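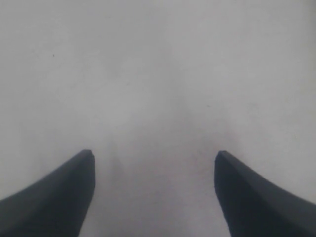

From: Margus Ramanauskas
To: zorier-users
Date: 25/04/2026
Subject: Re: Nightly import skips rows with empty postal codes

Helju Kļaviņa wrote:
> After the March update our nightly import drops every address
> with no postal code. The log says "16 rows rejected" and gives
> no row numbers. The same file loaded without errors on the old
> release. Is there a setting for this, or do we have to fill in
> the column by hand before loading?

There is a setting. The new release treats an empty field and a missing field as two separate cases. Your export writes two commas with nothing between them, so the loader reads an empty string and the length check fails. The old release turned empty strings into nulls before any checks ran.

Add this line to the import section of the config file:

empty_as_null = yes

Restart the loader afterward. It reads the config only at startup, and a reload signal has no effect on this section.

For the row numbers, set log_level to 5. The default level prints totals only. At level 5 each rejected row gets its own line, with the column name and the rule that failed.

We have the same setup at the Ullby office. Our file had 43 rejected rows before the change and 9 after it. The 9 were real errors: letters in the house number column, all from the old Rurnwood records. I fixed those in the source table.

Rows rejected on earlier nights are not retried. You will need to load those files again.

Margus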